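Tukness cell / folding stack
Ticket 361 - left and right wrist streams drift apart, grasp planner picks stale points
Opened: November 18, 2018
Severity: 3
Component: perception / Pisier (grasp planner)
Status: open, workaround in place

Summary

Planner asks for a cloth edge, gets one from an older cloud. Fingers go where the edge used to be. Head camera fine, both wrist streams suspect. Only shows up after the stack has been running a while - fresh start hides it, so please don't close this because a clean boot looked good.

Running Skovalen 14 on the control PC, Pisier from the February branch, Văduva for logging and replay. No local patches except the longer gripper timeout.

Steps to reproduce

1. Start everything from cold. Home both arms, open grippers, check the wrist stream. Open fingers over bare table should give zero cloth points. If the segmenter reports cloth here it's probably picking up the stuff on the shelf behind, so set the depth cutoff before going on. Cutoff param is in the perception yaml, not the planner one (lost time on this). 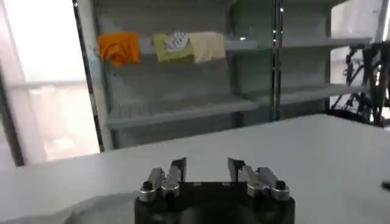 2. Put one gray garment on the table, run the two-arm fold. Both grippers have to be on the cloth before the sync check means anything. With left and right each holding an end of the folded layer, call the stamp dump and compare head / left / right. Should be within one tick of each other. Do it while they're holding, not in transit.

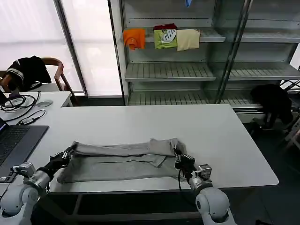 3. Leave it looping. Don't restart the driver between folds.
4. Watch the planner's cloud age in the status panel. Once it climbs it never comes back down.
5. Request a single-arm regrasp. Bad pick usually on the first or second try after that.

Expected: planner refuses any cloud older than its limit.
Actual: accepts it, no warning, confidence looks normal.

Log notes

Replayed the bag in Văduva, same result, so it isn't load on the control PC. At least not only that.

Checked the closed-on-cloth test next. Wanted to know if the finger mask is eating real cloth points when the fabric bunches up between the jaws. It does, a little. Mask is drawn for a stiff object and the folds come up past it. Seperate bug, will file, does not explain the age problem. Motion blur knocks out more points than the mask does.

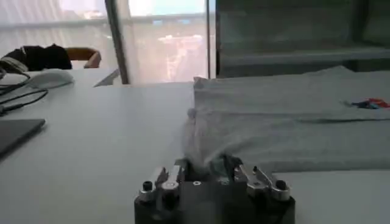

Wrist view, jaws closed on gray cloth. Used for the mask check.

Went through the driver after that. Stamps are set when the message is published, not when the image comes in. So when the queue backs up, an old image goes out with a new stamp and the planner has no way to tell. Queue length was 21. That's silly for a stream where we only ever want the newest one. Set it to 1 on both wrists:

wrist_left/queue_len: 1
wrist_right/queue_len: 1
head/queue_len: unchanged

Cloud age now flat in the panel over the same loop. Not calling it fixed - panel reads the same wrong stamps, so flat there proves not much. Need the capture time from the hardware side.
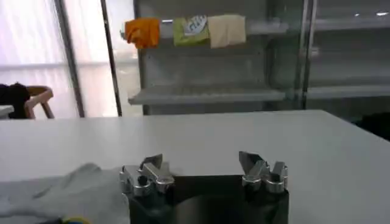

Cloth segmenter threshold is the other thing I touched, writing it down so nobody hunts for it later. Old setting took anything soft and wrinkly past a minimum size, and then sorted by height, highest first. Bad sort for this cell. In a wrist view like this the orange, green and cream cloths on the rail sit way above the crumpled gray one on the table, so height puts all three ahead of the one we want. Changed it to: crop to table plane first, then sort by distance to the gripper. Orange one was the worst offender in replay, good contrast against the gray shelving. Crop uses the head camera's table fit, so if someone moves the table, rerun the fit or the crop will be off.

To do

- stamp at capture in wrist driver, both sides
- planner: hard reject on old clouds, and log it loudly
- finger mask, new ticket
- put queue_len in the launch file, rigth now it's set by hand and a restart wipes it
- rerun the long loop with the Skovalen profiler on

Workaround until then: set both queue lengths by hand after every start, restart the wrist drivers if picks start landing off the edge. Leave the head driver alone, restarting it drops the table fit.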